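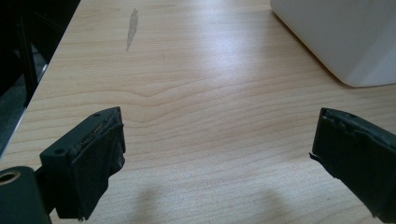

Will the Gollwood lift stand take a full-size 450? It's made for one. I've had mine under a 450 with a full tank and a winter's worth of Busside mud stuck to it, and my 125 goes up on the same stand with no adjustment at all.

Gollwood Lift Stand
By Agata Lombardi, April

£109, in black or red. Spare rubber tops sold separately.

We use cookies to remember your basket and to see which pages people read. Carry on browsing if you're happy with that, or change your settings at any time.

I run the workshop side of Mavdale and I race at the weekends (badly, but keenly!), so most of what we sell has been through my van first. The Gollwood has been in there for 3 seasons now. It's a foot-operated stand: you roll the bike over it, push the pedal down with your boot and up she goes, both wheels clear of the ground. There's a catch that drops in by itself at the top of the travel, and a small lever by the pedal to let it down again.

Before this I used an old box stand, the sort you have to heave the bike onto with one hand on the bars and the other on the rear mudguard. Fine at nine in the morning. After two motos in deep sand my arms are like string, and I've had more than one bike come back off the stand and onto my shin. With the Gollwood I'm only using my leg, and I wish I'd bought one years earlier.

Folded down it's 297 mm tall, so it goes under anything with standard suspension. If you've fitted a lowering kit, measure from the floor to the bottom of your frame rails before you order, or ring us and we'll go through it with you. Small-wheel 85s are normally all right. I wouldn't buy it for a 65, you want the junior stand for those and it's a good bit cheaper too.

The top plate has a ribbed rubber mat that grips well even when the frame is filthy, and there's a hole through the middle so you can drain the oil with the bike up. I do my oil in the paddock more often than I should admit, and the hole is big enough to get a socket through without scraping your knuckles. The mat peels off for washing. Mine has gone a bit hard at the corners, so I've got a new one waiting to go on – they're held with four small bolts and it's a ten-minute job.

What I don't love: the pedal is on the right, and that's the only side you can have it. If you like working from the left you'll be walking round the bike a lot. The black finish also scratches fairly quickly where the pedal arm rubs, and mine had a little surface rust there by the end of the first winter. A wipe with an oily rag sorts it. And it's heavier than an alloy stand, so if you're carrying it a long way from the van to the start line you'll know about it the next day.

People often ask me how it compares with the Dlamini, and we stock both so I've no axe to grind. The Dlamini is lighter and has a damper that lets the bike down slowly, where the Gollwood comes down with more of a clunk unless you keep your boot on the pedal. It costs a fair bit more, though, and the top is narrower. For changing wheels at home I'd go for the Gollwood every time, as I like the wider top when I'm pulling on a stubborn rear spindle. If you're racing most weekends and want something easy to carry, the Dlamini is worth a look.

It comes mostly built. You fit the pedal arm and the catch, and the spanners you need are 10 and 13 mm, neither of which is in the box. Put a dab of grease on the pivot pins while you're at it, then again every few months if you jet wash it like I do. Don't do the pivot bolt up too tight or the pedal goes stiff.

There's a 5 year guarantee on the frame and the welds. Rubber, bolts and paint aren't covered. If something goes wrong, send me a photo first, it's usually a part I can pop in the post to you.

Orders in by 2 pm go out the same afternoon. You can collect from the shop if you'd like to save the postage, and I'm happy to bring one along to Busside on a race day if you let me know beforehand – I'm normally parked near the top gate with the kettle on.

Page last updated: April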